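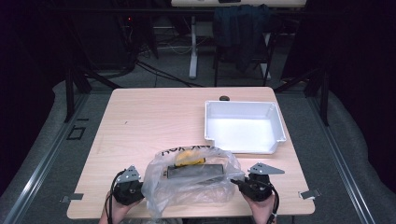 Zundura abre un servicio de preparación de pedidos pequeños en Tridthorpe

19/11/2018

La empresa Zundura ha puesto en marcha en Tridthorpe un servicio para tiendas que venden pocas piezas y no tienen almacén propio. Los artículos se meten en bolsas de plástico transparente y después pasan a una bandeja blanca, que es la unidad con la cual se ordena cada pedido hasta su salida.

El servicio empezó en pruebas en el mes de octubre con 17 tiendas de la zona. Durante este período se han preparado 197 pedidos, la mayoría de accesorios para el hogar y de pequeña ferretería. Según la empresa, los comercios pedían sobre todo una cosa: que el contenido de la bolsa se pueda reconocer sin abrirla.

Por este motivo se ha elegido el plástico transparente, con letras negras impresas. La primera propuesta era una bolsa opaca, pero las tiendas la rechazaron en la segunda semana de las pruebas. También se cambió la bandeja, que antes era más profunda y hacía incómodo coger los artículos planos.

El trabajo se hace sobre mesas sencillas de color madera clara. En cada bolsa pueden ir hasta cinco artículos, siempre que ninguno tenga puntas o bordes cortantes. Los objetos frágiles quedan por el momento fuera del servicio.

La firma Sketeck se ocupa del programa de pedidos, y Ospina hace el transporte a las tiendas cuatro veces por semana. Los comercios interesados pueden inscribirse en la oficina de Zundura en Tridthorpe, donde se entrega la lista de precios y una bolsa de muestra. La inscripción no tiene coste, y el primer envío se factura a final de mes.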